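Laundry corner, working notes – March

Started at 9, finished shortly before lunch. Present: me and Obaidul Sivakumar for the first hour, afterwards only me.

Purpose of today: decide where the things stand in the laundry corner, and write down one order of work, so that the people from the Druscombe flat can learn it the same way each time. Until now everybody has shown it a little differently.

1. Washing machine and chair

The washing machine is in front of the light grey partitions, with its door to the open side. I prefer to keep the top of it free. If there is a flat place, people put cups on it, and last month we had tea on the programme card. The plastic chair stands to the right of the machine and carries the white basket, so a person who cannot bend well has the basket at the height of the seat.

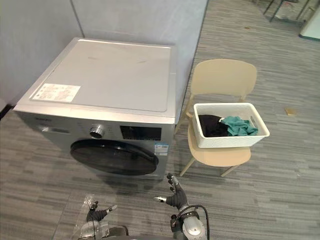
2. Basket and clothes

For practice I use few clothes. A full basket makes learners nervous, and they pull everything out at once. Today it was one black garment and one teal-green one, both crumpled on purpose, because folded clothes are too easy to lift and do not teach anything. The basket with small holes is good for this, the rim is thick and smooth and does not hurt the fingers.

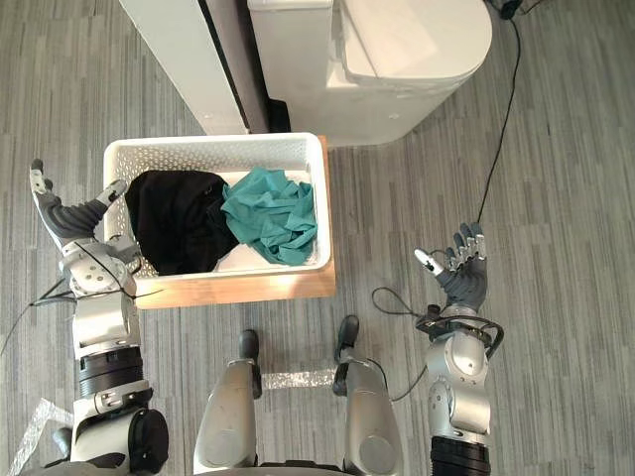
I have also changed the sentence on the card from "empty the basket" to "take one piece, look at it, then load it". Pockets must be checked before loading. We found a pencil in the filter of the old Tovano machine and the repair took two weeks.

3. The stool

The round stool with the light wooden rim is for sitting while sorting. I tried it nearer to the machine and further away. Nearer is better for the arms but the knees meet the door when it is open. I have put chalk on the carpet for the place that I think is right, but chalk goes away with the vacuum cleaner, so we need tape.

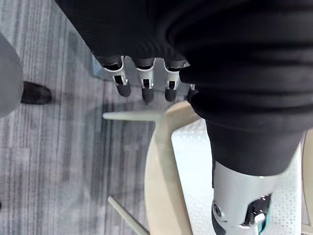 The tape should be a colour which is easy to see on grey stripes. Umali have a yellow one, item 607 in their list, and I will order one roll together with the new hooks from Arkeo.

4. Black things

Dark fabric is difficult to sort in this corner. In the folds I cannot tell navy from black, and a sock can hide in a big dark piece for the whole sorting. I would like a lamp on the back partition, or we do the dark clothes only in the morning.

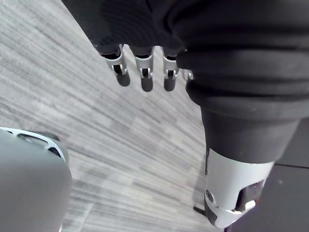 Obaidul – I would not wait for the lamp. Let them shake each dark piece once over the basket before it goes in, then the socks fall out by themselves. And please put the shaking on the card.

Agreed, added to the card as step 4. Still open: tape, hooks, lamp (ask for the price), and a second basket so that dark and light can stand side by side.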